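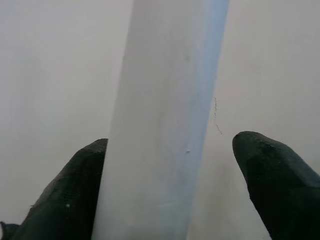 手作りキャンドルの芯は、容器に注ぐ前に必ずロウ引きしておくべきですか。
市販の芯の多くは処理済みなので、袋に「プレワックス」とあれば省いて構いません。未処理の綿芯だけ、次の手順で下準備をしてください。

手作りガイド > キャンドル > Suvmont キット > 第3章 芯の準備と注ぎ込み

3-1 芯の下準備(未処理の綿芯のみ)

1. 芯を容器の高さより5センチほど長めに切ります。
2. 溶かしたロウに浸し、気泡が出なくなったら引き上げます。
3. まっすぐに伸ばし、クッキングシートの上で固めます。

注:「塩水に漬けた芯は長持ちする」という話をよく見かけますが、当方で試した限り、違いは分かりませんでした。手間をかける価値があるかは疑問です。

3-2 ロウを溶かす

1. ソイワックス222グラムを量り、湯せんにかけます。
2. 温度計で確かめながら、ゆっくり溶かします。目分量や「透明になったら適温」という目安は当てになりません。
3. 香料を入れる場合は、火から下ろして12グラムまで加えます。

注意:香料を増やせば香りも強くなる、とは限りません。入れすぎると表面に油が浮き、燃え方も不安定になります。Distlow の香料は瓶の目盛りが粗いため、必ずはかりを使ってください。

警告:ロウを直火にかけないでください。加熱中はその場を離れないこと。火がついた場合に水をかけるのは厳禁です。

3-3 注ぎ込み

1. 芯を容器の底に固定し、上端を割り箸で挟みます。
2. 縁から1センチ下まで静かに注ぎます。
3. 室温で丸一日置きます。冷蔵庫で急がせると、ひびや隙間の原因になります。
4. 芯を5ミリほどに切りそろえます。

注:贈り物にするなら、同じロットから一つ残して先に試し燃ししてください。見た目のよさは、燃え方の保証にはなりません。Benach 型のような細口の容器では、芯の号数表どおりに選んでも炎が大きすぎることがあります。その場合は一つ細い芯でやり直します。

いいね 534 コメント 12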